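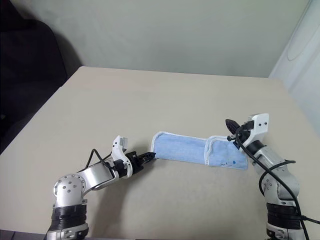

Fault reviewers wanted, two places, Gesmont site

Gesmont is looking for two people to join a short review of the towel folding cell at Flonotham. You do not need to have worked with robots. You do need to be hard to convince.

In September one of the two arms on the cell closed its gripper while a member of staff was straightening a towel by hand. She had pressed pause. The screen said paused. She came away with a bruised finger and the cell was switched off at the wall. The supplier, Bestum, sent a report which puts it down to "operator timing" and suggests a refresher course. We have read the report several times and we don't accept it yet. It does not say what the pause button does to a grip command that has already been sent, and that was the only question we asked.

We have also been told the fault was fixed by a software update. Perhaps it was. We were told the same after the earlier trouble, when the arms pulled against each other on a snagged hem and neither one let go. The update notes for both run to a single line.

What you would be doing

Reading the logs from 1550 folding runs, with the video alongside, and marking every point where the arms did something other than what the screen said they were doing. Most of it is dull. A towel gets picked up, stretched, folded over, put down. You will watch that a great many times and we need you still to be paying attention near the end.

Sitting in on test runs with the updated software. Reviewers stay behind the marked line and the arms are run by our own technician. No reviewer will be asked to reach onto the table while the power is on, and if anyone does ask you, say no and tell us.

Writing up what you found in plain words. If you find nothing, write that, along with how hard you looked.

Who should apply

People who have done inspection, laundry work, machine minding, proofreading, claims handling or anything else where you were paid to notice. We would like one of the two reviewers to have folded linen for a living, as the report makes several claims about how staff "naturally" handle a towel and we doubt its author has ever done a shift.

Please don't apply if you have worked for Bestum, or for Kong, who installed the cell. If you have a view on whether robots ought to be folding towels at all, keep it, but it is outside this review.

Hours and pay

Up to 55 hours in total, paid hourly at the Gesmont site rate, with travel paid on top. Hours can be split to suit you, except the test runs, which have to be done when the technician is in. Payment does not depend on what you conclude. Your write-up goes to staff on the site at the same time as it goes to management, and Bestum will not see a draft.

How to apply

Write to Zhuoran Tang at the Gesmont site office by September 30, 2019. One page is enough. Instead of a list of qualifications, tell us about a time you were given an explanation for something that went wrong and didn't believe it, and what you did next. It's fine if you were mistaken.

Shortlisted applicants will be sent a copy of the Bestum report before we meet and asked what is missing from it. The cell stays off for production until the review is finished.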